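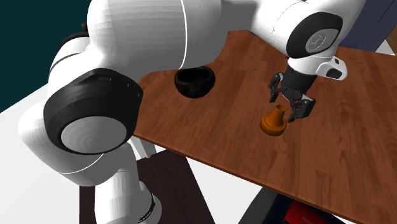

Slide 1. Simulated cell, two-finger gripper over the vase, bowl farther back on the table.

Speaker notes: Comparing two grippers in simulation before buying either
Roy Wragg, 27 October 2023

Opening. Say name and group. The talk covers one arm, one table, two gripper models and two controllers. The question we were given was narrow: which gripper do we order for the Deswood cell. Everything else in the talk is a by-product.

Point at the slide. The vase is the hard object. Wide base, thin neck, flared rim. There are two sensible places to grip it and they want different finger openings. The bowl is easier to reach and harder to hold, as the rim is uneven and a parallel grip on the wall ends up with contact at one or two points. Leave the slide up while going through the setup.

Setup. The arm model is the same in all runs. Only the gripper below the wrist flange changes. Gripper A is Viveck, the parallel model on the slide. Gripper B is Wonton, same mounting pattern, longer fingers, softer pads. The two controllers are plain position control and an admittance controller written by Marin Vukčević. Marin is in the room, send the gain questions to him.

Four combinations, 657 grasps each, 2,628 grasps in total. Object poses were drawn once and reused for all four, so the comparison is paired. Mention this early. Last time someone asked about it for ten minutes.

Slide 2. Failure types. Go slowly here.
We logged three: missed contact, slip during lift, and collision with the table or the other object. A run that timed out counts as missed contact. We argued over that one and I would still accept the other choice.

Missed contact is mostly a camera problem. The pose estimate comes from a single simulated depth camera run through Tăng, our in-house pose package. On the vase neck the estimate drifts sideways when the arm's upper segment covers part of the view. We moved the camera in April and the drift got smaller without going away. All results shown are from after the move.

Slip during lift is where the grippers differ. Viveck holds the neck well and the bowl wall badly. Wonton is the reverse, and the reason is pad friction plus finger length. With long fingers a small angle error at the wrist becomes a large offset at the tip, and on a neck that thin the offset matters.

Collision. 172 cases over all combinations, most of them Wonton under position control. The finger tip reaches the tabletop before the grip closes. With the admittance controller the contact still happens but the arm gives way, so many of these end as good grasps. They are logged as collisions all the same. If asked: yes, this makes Wonton look worse than it would in production.

Slide 3. Controllers.
Position control is faster per grasp. Admittance costs almost 40 percent more time on approach, all of it in the last stretch above the object. For Deswood the cycle time is set by the conveyor, so the extra time is free. For another cell it may not be. Do not let this turn into a general claim about admittance control.

Slide 4. What the simulation leaves out.
Pad wear. Cable drag at the wrist. Gear backlash, which we set to zero. Object mass is a single value per object and the friction model is the engine's default with one tuned coefficient. The ranking of the grippers held when we varied that coefficient by a third in each direction. The absolute success rates did not hold, so they are not on the slide. If pressed, give the ranking again.

Slide 5. Recommendation.
Viveck with the admittance controller for Deswood, where the parts look more like the vase neck than the bowl wall. Order one unit, repeat a subset of the stored poses on the real arm, then decide on the rest. Wonton stays on the list for the tray line.

Questions likely to come up:
Suction - not tested, the rim and neck leave no good flat area.
Three fingers - not tested, over budget for this cell.
Second camera - yes, planned, mounted opposite the first. Marin has the calibration notes.
Can we have the pose set - yes, ask me after the session, it is one file plus a loader script.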